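Looking after old embroidered caps and headdresses at home

4 min read

If you have been lucky enough to inherit an embroidered cap, a beaded bonnet or one of those stiff festival headdresses that somebody's great-grandmother was married in, you'll know the mixture of pride and dread it brings. Mine came to me in a hatbox with the lid tied on with parcel string, and I left it on top of the wardrobe for a whole winter before I was brave enough to do anything about it. What follows is what I've picked up since, mostly by going slowly.

Before you start

Clear a bigger space than you think you'll want, wash your hands and dry them properly, and take off your rings and your watch. A bracelet will catch in metal thread before you've even noticed. I like to work at ten or so in the morning, when the light comes in sideways and shows up every lifted stitch – lamps are never quite as good. Lay down something soft and pale if you have it, so that a dropped bead stays where it falls.

Dusting

Never shake it, please! Put a piece of fine net over the nozzle of the vacuum cleaner, turn the suction right down and hold it just above the cloth. Where there are beads or sequins, leave the vacuum alone altogether and use a soft watercolour brush, flicking the dust away from the stitching and into your other hand. Twenty minutes is plenty for one sitting. I get careless after that, and I suspect most people do.

Loose pearls and trimmings

Anything that has come away goes into a small paper envelope with a pencil note saying where it belonged. Real pearls don't care for vinegar, perfume or hairspray, so a barely damp cloth is all they should ever have, and then a good long rest in the air. 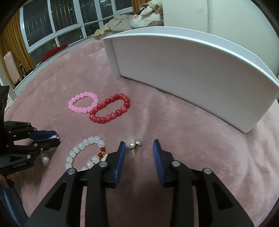

Packing it away

Acid-free tissue is worth the money. Crumple it into soft balls and fill out the crown until it holds its own shape, then pad under the band so the weight isn't all resting on one edge. Choose a box with room to spare, and keep it out of the loft and well away from radiators. I open mine every January, have a look for moth, and refold the tissue along different lines – a small job with a pot of tea waiting at the end of it.

Nam-gil Do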